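Booked a night at the Gillow, a hotel that promises to be "moments from the runway." Moments is a flexible unit of time, as I learned on the shuttle.

The shuttle runs every 10 minutes. It also stops at the Dostberg, the Horier and a parking lot that seems to be there for the scenery.

Check-in: 3 people at the desk, 5 forms, one pen. The pen is on a chain. I respect the chain.

The website says the hotel has "woodland views." I have a view of the Dostberg. The Dostberg has the woodland.
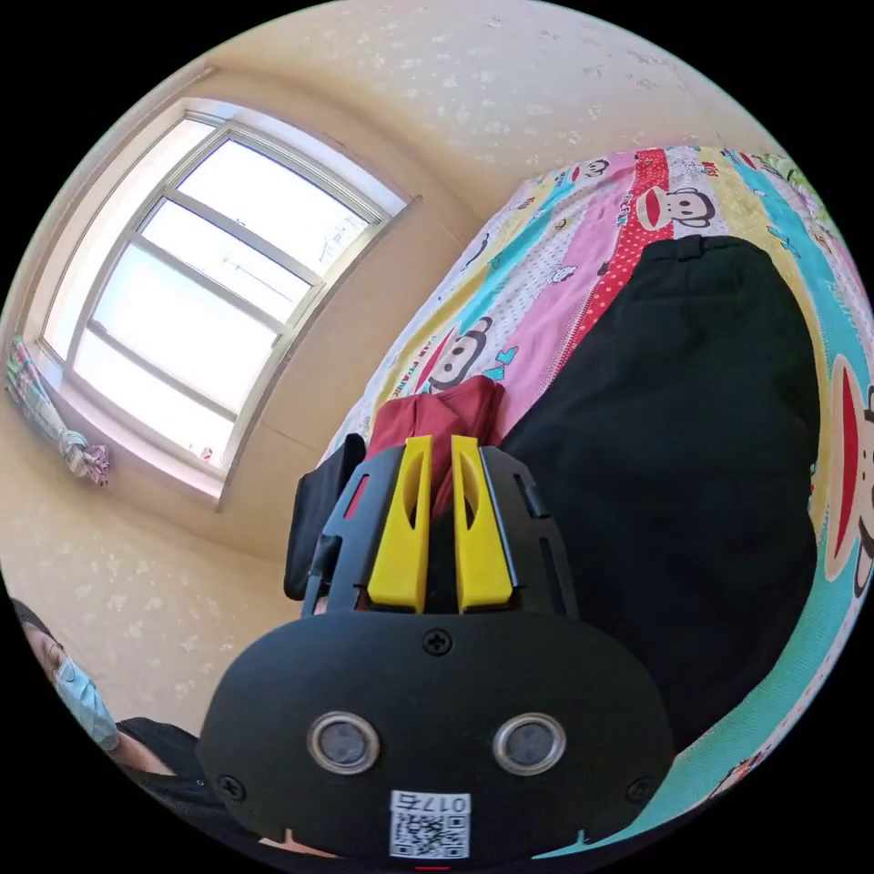
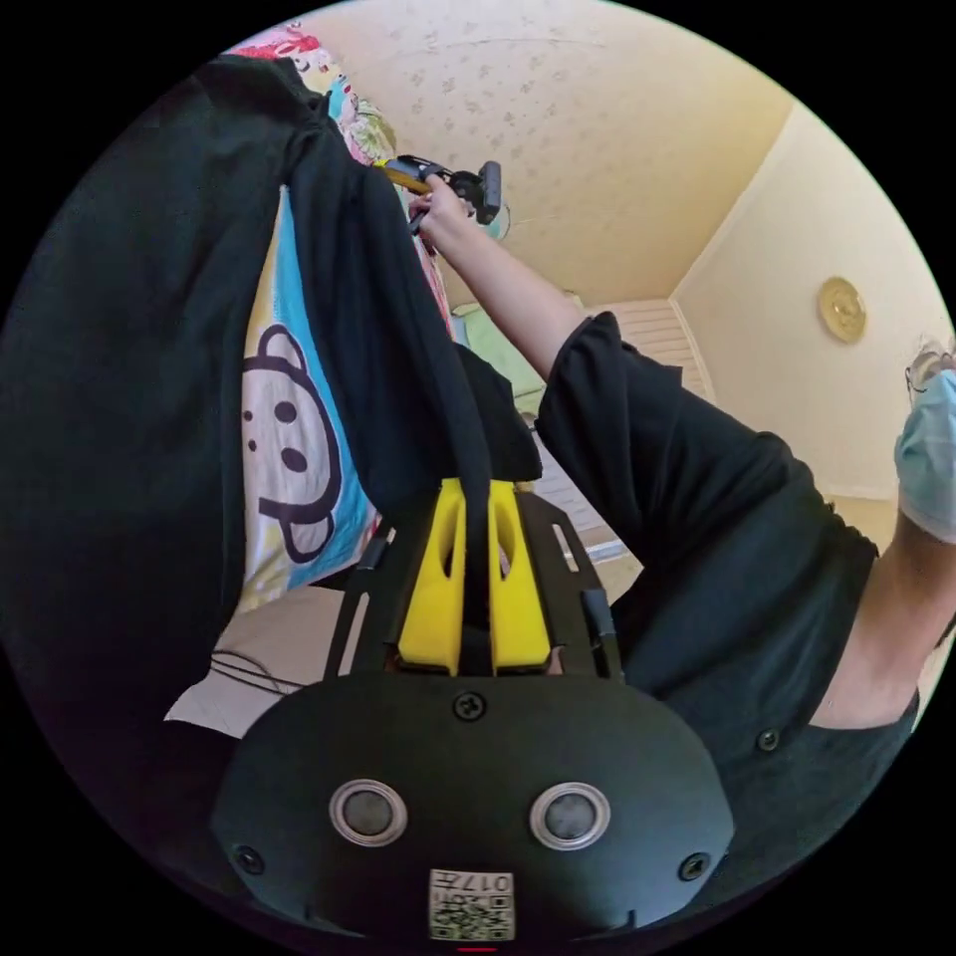
Can you get breakfast before a 6 a.m. flight? Only the bagged kind, which you order at the desk the night before and pick up on your way out. Mine was a muffin, an apple and a juice box.

I also joined the loyalty program, Saxena Stays. I now have 2,000 points. A free night costs more than that, and so does the bathrobe. I checked the bathrobe first.

The soundproofing is very good, I'll give them that. I couldn't hear a single plane. I could hear the ice machine, which has a lot going on.

Wake-up call came right on time, for the room next door. They took it well.

Would I stay again? I already have, in a sense. I'm back in May with the same airline and the same awful departure time, and the Horier wanted twice the money for a smaller parking lot.

Bringing my own pen.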